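Plonell open day – outdoor navigation demo, anyone else go?

Forum: Mobile platforms > Events and visits
August 10, 2019

kerbfinder
Back from the Plonell open day. Most of the indoor programme was the usual stands, so I will stick to the outdoor demonstration, the only part relevant to this board.

The platform is called Vutalura. It is a wheeled base with a forward camera and no lidar on the unit we were shown. The task was path following on a paved walkway beside the sports field: start at the car park end, hold a set distance from the left kerb, stop at the far end, turn, come back. Stated course length 313 metres. Fouzia Zaidi gave the talk and Fasil Worku had the radio stop.

I saw two runs. The first was clean. On the second it slowed to a crawl at a shadow, held there, then carried on without anyone touching it. Fouzia Zaidi said the speed limiter is tied to the confidence of the edge estimate, so a crawl is what it should do when it is unsure. Fair enough, but it took long enough that part of the audience went off for tea.

mjtorque
What is it using for the edge? Colour segmentation, or a learned model?

kerbfinder
Learned, trained on their own footage, then a straight line fit on the left boundary. They said the right boundary is computed as well but given a low weight.

Zamora_bench
I was there for the later session. Same course, same base. The line fit is doing nearly all the work in my view. Put it on a path with a bend and I would expect the thing to fall over. A pale continuous kerb in full sun is about as easy a target as you can get.

kerbfinder
It is an easy target on the left, yes. The right side has no kerb where the paving meets the grass, and that is why they weight it down. Two forward views from the platform, for those who didn't go: 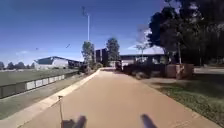
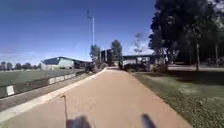 Kerb on the left and grass on the right in both. The field wall or fence runs nearly parallel to the kerb, so I asked whether the fit ever locks on to that instead. Fasil Worku said it had done so in early tests and they now reject any candidate line above a set height in the view.

Kausar Lodhi: the height cut-off only holds while the pitch is steady. Tip the base nose down on a ramp and the kerb moves up in the view, so you end up throwing away the line you want. Did anybody ask what they do about pitch?

kerbfinder
Someone did. There is an IMU and the cut-off is corrected from it. No figures for lag were given.

Zamora_bench
Then it is a patch on a patch. I am not saying the demo was poor, it did what was on the sheet. I am saying the sheet was written round the site.

mjtorque
Every demo sheet is written round the site. You don't invite the public and then pick the course you fail on. I would sooner have a narrow claim that holds than a wide one that doesn't.

Zamora_bench
The leaflet says "general outdoor path following". That is the wide one.

mjtorque
I haven't seen the leaflet. If that is the wording then I agree with you on the wording.

Iqra G
Some numbers from my notes, as I stood near the laptop. Control loop 5 Hz, which I thought low. Remote stop range tested to 300 metres, so slightly short of the full course, and they had a second person walking behind for that reason. I asked about logging and was told everything is kept, including the stops.

kerbfinder
Thanks, I missed the stop range. 5 Hz is fine at walking pace on a straight. I wouldn't want it near a junction.

Kausar Lodhi
5 Hz for the vision or for the steering? Those should be two separate numbers.

Iqra G
The screen said "loop". I took it as the vision. I can't swear to it.

Mihret J
I do field trials on the Porach base, similar size. On a long straight our trouble was never the near part of the path, it was the far end where the edges close up and there is planting behind. The fit gets short of good points and the heading starts to hunt. Did it weave at all as it got to the bushes?

kerbfinder
Hard to judge from behind. On the first run I saw no weave. On the second I was watching the laptop by then.

Zamora_bench
Slight weave in my session over the last stretch. Small, perhaps a hand's width either way. It still stopped on the mark.

Mihret J
Sounds familiar. We shortened the look-ahead near the end point and it mostly went away.

kerbfinder
I will pass that on. They are planning another outdoor session in December, same course, with low sun and leaves down. I have asked for the stop logs from this one and will post them here if they agree.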